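Wednesday, December 9, 2020. Platform 4, sponge pickup.

Right gripper quit again at cycle 266 of 270, so four short of a full set and the whole batch goes in the bin. Same fault as before: jaw reports closed, jaw has other ideas. Reseated the connector, waited 15 minutes, got 40 clean cycles and a false sense of progress.

My money is on strain at the cable exit. Tellwood's manual calls this "normal settling." To do: clamp the cable, rerun from zero, find a better manual.

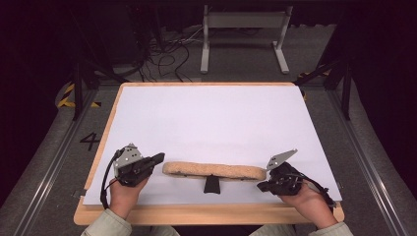
Vlachou bench had the same false "closed" last week, and swapping the cable did nothing, so check the jaw encoder before you clamp anything.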